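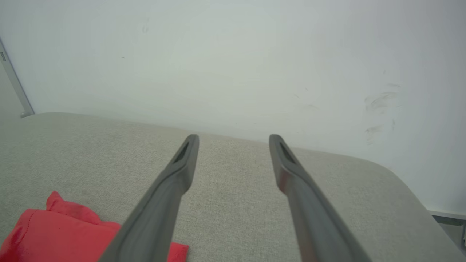
4.2 Picking up soft items from seating

Tidying soft items off seats was the chore our survey households asked for most, ahead of dishes and floors. We ran 200 trials with the Stergate arm on a padded seat in the Astora flat, and 77 ended with the item in the basket. A person doing the same job did not miss once, so we did not run a full set for comparison.

Most of the failures came before the lift. Cloth lying on upholstery gives the planner very little height to work with, and the fingers either closed above the fold or pinched the seat cover along with the item. Colour mattered less than we had thought. A bright red item on light gray fabric (Figure 3) is easy to segment, but a clean outline does not say which fold will hold. Gray socks on the same kind of cover were found less often, yet once found they were grasped at a similar rate.

Figure 3. Wrist view of the two-finger gripper over the seat, with a red fabric item at lower left.

The second problem was reach. Items pushed to the back of the seat left the wrist close to the wall, and the controller slowed or stopped. Ismail raised the approach angle in August, which cured most of the stops – although it also made the fingers more likely to slide over flat cloth. We kept the steeper approach for the trials reported in this section.

Time is the other measure a household would care about. We allowed 500 seconds for each trial, including retries, and many of the successful ones used a good part of it. Yuen's scoring counted an item as tidied only if it stayed in the basket after release. Under the looser scoring used with the Galang system, where any lift off the seat counts, our results would look better, and the two should not be compared directly.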